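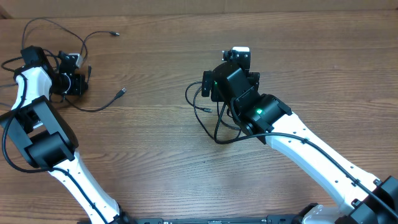
Student Projects > Design and Making
9 min read
Search reports by keyword or course

Skitby: Getting the Cables Off the Table
Final report, Design and Making II, Sisedberg College

1. What we set out to do

Everybody in our course has lost time to a cable. You sit down at the big table, you need one short lead, and you get a handful of five that have knitted themselves together. We love this table (it's the best work surface in the building, wide and solid and a beautiful warm brown), and we wanted to get more of it back for the work people come in to do.

So our group of four picked loose cables as our problem for the term. The project is called Skitby. The name started as the label on our first cardboard box and we got attached to it.

Our question was simple: what is the least a shared room can do so that a person walking up to the table finds the cable they want, and puts it back without being nagged? We wanted something cheap and easy to copy, and we wanted to test it with people who had no interest in being tidy. There were plenty of those, ourselves included.

2. The inventory

Before building anything we emptied every drawer, crate and bag in the Ishida Room and laid out what we found. The total was 134 cables. We had each guessed beforehand and all of us guessed low!

We sorted them by the ends first, then by length, then by whether they worked. Testing took the longest. We plugged in each lead, wiggled both ends, and put a dot of white paint on any cable that dropped out. The dead ones went into the electronics recycling, except for a few we kept to practice coiling on.

A few things came out of this that we hadn't expected:

Most of our cables are black. We knew this in the way you know the color of a door, but it only sank in when we had them all laid out. If the cables in a pile are the same color and nearly the same thickness, the only way to know where one goes is to pull it, and pulling is what makes the knot.

Very long cables are much less trouble than medium ones. People coil a long cable with some care, but a medium one gets dropped on the table as it is.

The plugs do the damage. A bare cord slides out of a pile pretty easily. A cord with a plug on the end works like a little anchor, and the boxy kinds are the worst.
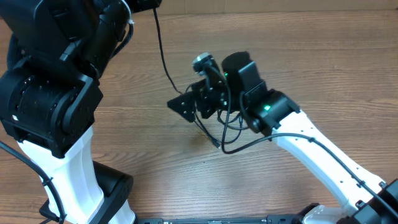

3. Fixed and loose

A cable that is held down in a couple of places hardly ever gets into trouble. This was the most useful idea we had all term, and we got it from looking at what was already in the room. The long white arm on the right side of the table has a cable running along it under two small black clips, and the cable just follows the part it belongs to. Meanwhile a thin cable with no clip on it takes a long loop across the wood and ends up in a tangle. We went around the rest of the building after that with clips on the brain, looking under desks, behind the projector cart, along the back of the sewing machines. The same pattern came up over and over. Wherever there was a clip, the cord was fine, and the trouble began in the free stretch after the last clip.

That gave us our two groups. "Fixed" cables stay with one thing and should be clipped to it. "Loose" cables travel, and should have somewhere to go home to. We had been trying to invent one storage system for both, and splitting them made the whole project easier overnight.

For fixed cables we tested three kinds of holder: stick-on clips, zip ties, and strips of hook-and-loop tape. Zip ties were the neatest and also the most annoying, as you need cutters every time you change anything. Stick-on clips held well on painted metal and plastic and badly on the unfinished underside of a desk. Hook-and-loop was the bulkiest, and people still liked it most, because you can open it with one hand. We ended up recommending clips for anything that stays put all term and hook-and-loop for everything else.

4. The first version (and why we scrapped it)

Version one was a pegboard. It looked fantastic! We cut it to fit the wall beside the door, painted it a deep yellow and gave each type of cable its own peg with a little drawing of the plug above it. For the first Monday it was perfect. By the end of the week the pegs near the door were overloaded, the far ones were bare, and there was a heap on the table again.

We asked people what went wrong and the answers were very consistent. The board was too far from where they were sitting. To put a cable away they had to stand up, walk around the end of the table, find the right drawing and hang the thing, usually with a backpack on. One classmate told us she felt guilty every time she looked at it, which was sort of the opposite of what we were after.

We took the board down with some sadness. (The yellow paint went on to a better life in somebody's stage set.)

5. Studying the knots

We spent a week looking closely at how cables lie when people let go of them, and this part was way more fun than it sounds.
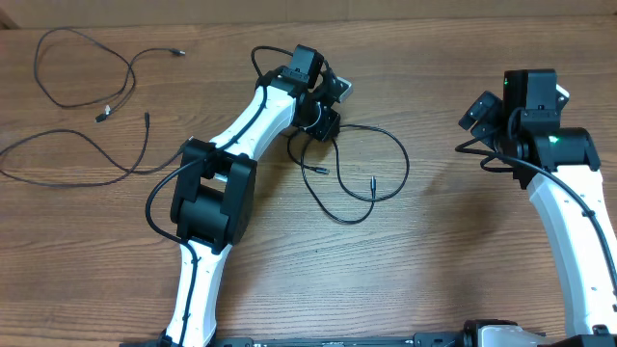

Coiling habits matter a lot more than storage does. When a cable has been wrapped tightly around a hand the same direction every time, it keeps a twist in it, and the twist wants to turn into a loop when you put it down. A loop by itself is harmless. The moment to watch for is when the cable passes back over itself, like the one in the upper left of our table, with its big open loop and a connector out at each end. Slip one of those connectors through the opening and you have the start of a real knot. We tried it on purpose with our practice cables, over and over, and got fairly good at making knots with a single careless flick.

The fix is the over-under coil, which stage crews and sound people have used forever. You make one loop the normal way and the next one with a half turn of the wrist so it goes underneath, and you keep alternating. It feels wrong for the first few tries. Then it clicks and you want to coil everything in the house. We wrote up a half-page guide with drawings and ran a short drop-in session at lunch, and by the end people were racing each other.

6. The second version

Version two is almost embarrassingly plain. It's a shallow wooden tray with low dividers, and it sits within arm's reach of the people using it. Each section takes one type of plug. A coiled cable goes in with a hook-and-loop strap around it and the plugs facing up, so you can read the ends without touching anything.

The straps are color coded by length: green for short, orange for medium, blue for long. We chose straps over stickers because stickers slide along a thin cord and end up bunched at the plug. Our color-blind tester asked us to add a second cue, so short straps have one notch cut in the end, medium have two and long have none. You can feel them, too, and it turned out most people go by feel once they get used to it.

The tray is built from offcuts. Flinurance, the cabinet shop two streets over, let us dig through their scrap bin and gave us advice on the joints, and we sanded the inside to a fine finish, going up to 1000 grit on the edges where hands rub. That was more sanding than a cable tray needs. We have no regrets, it feels lovely.

One warning for anyone copying this: keep the dividers low. Our first set stood too tall and you couldn't get your fingers around a coil, so people pulled on the plug.

7. The test

We ran version two for 18 school days in November. At the end of each day one of us checked the table and wrote down what was loose on it. We didn't clean up before checking and we didn't remind anybody.

The first few days were messy while people learned the straps. After that the loose pile got noticeably smaller and it stayed smaller, except on days when two classes shared the room. Those days were rough under every system we tried, and we don't think a tray can fix that.

Short cables did best. Thin black cables with small metal-tipped plugs were the ones most often left out, and they tended to be left out together.
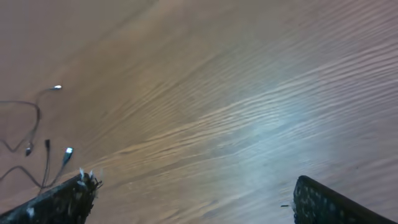 Why not just buy fewer cables? That was a written comment on our draft, and it went on: "You counted 134 and I bet a third of those never leave the drawer. Put the rest in a closet and see if anyone asks. Your tray would be half the size and you could wipe the table down in one go."

We think this is a great point and wish we'd had it at the start. In the last days of the term we did a quick version of it and moved every duplicate long cable to the closet. No complaints reached us, but it was too short a trial to say much.

8. What we would change

A second tray at the other end of the table, for sure. People reach for the near one and the far seats still make piles.

We would also like to try cables in different colors. Replacing working black ones felt wasteful, so we left it, but as they wear out the room could switch over bit by bit.

The coiling lesson should happen in the first week of class. It cost us nothing except a lunch period and it made more difference than the pegboard ever did.

9. Materials

Scrap birch and maple for the tray and dividers
Wood glue, sandpaper, clear oil
Hook-and-loop strap in green, orange and blue
Stick-on cable clips
White paint for marking dead cables
Half-page coiling guide (taped inside the closet door, please take a copy)

The tray stays in the Ishida Room, and the divider template is in the course folder under Skitby, version two. If you build one, make the medium section wider than ours.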